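About Flindine

Flindine is a small cooking school for people who want to eat well at home and aren't sure where to begin. We opened in 2000 with one stove, a secondhand fridge and a class of seven, most of them friends of friends who had been promised dinner. It was soup. It was very good soup! We still teach it in the first week of every beginner course, and people still write to us years later to say it's the one they make when it snows.

Marites Ambrosio started the school after a long stretch of restaurant work, and she still teaches the bread and noodle classes herself. She had noticed that her friends owned plenty of cookbooks and hardly used them, so she began inviting them over to cook one dish at a time, slowly, with plenty of tasting and plenty of questions. That's still how we work. A class here is loud and friendly, and you will get flour on your sleeves.

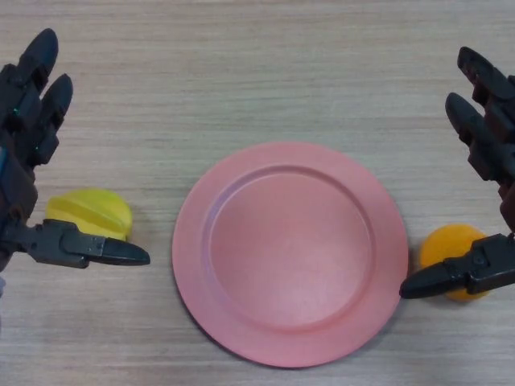
What we teach

Our beginner course runs for 23 lessons and covers the things you'll use all week – knife work, eggs, rice, beans, roasting, simple sauces, and how to rescue a stew that has too much salt in it. You can join at any point, and if you miss a lesson you can pick it up in the next round at no extra charge.

After that it depends on what you get excited about. The Dorlow evenings (named for the street where we had our first kitchen) are all about vegetables and change with whatever the growers bring us. The Türkmen series follows flatbreads, dumplings and slow-cooked lamb, and it fills up fast, so do get your name down early. Moma is our baking club, and it's the most relaxed thing we do: you turn up, you bake, you swap half of what you made with the person next to you and go home with two kinds of cake.

We also run a short class on setting a table and serving food, which started as a one-off in October and was so much fun that we kept it. We talk about what size plate suits what kind of meal, how to pass dishes around without a traffic jam, and why a stew looks happier in a bowl.

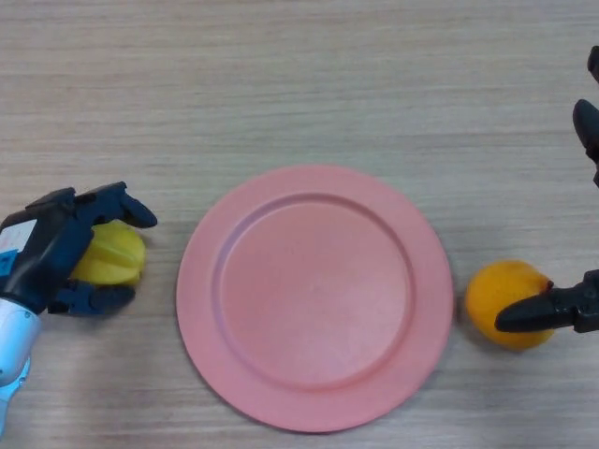
A plain pink plate with a wide rim.

Who comes here

All sorts! We get students in their first apartment, retired couples, nurses coming off shift, parents with a teenager who has suddenly announced a new diet. Some want to host a big family holiday and some just want to stop ordering noodles. You don't need any experience and you don't need to bring anything except an apron, and we have spares of those.

Classes stay small enough that everyone cooks. Please tell us about allergies when you sign up, and we'll plan the recipes with you in mind.

Our recipe library

Every dish we've taught goes into a shared binder, now up to 850 recipes, with notes in the margins from teachers and students. Some of the notes disagree with each other – there's a long argument over garlic on the lentil page – and we love that. Anyone taking a course is welcome to sit down with it before class and copy out whatever they like.

Visiting us

Come by before you book if you'd like to see the kitchen and meet whoever is teaching. The coffee is always on, and on baking days there's usually something sweet to go with it.

Page updated 2 Mar 2022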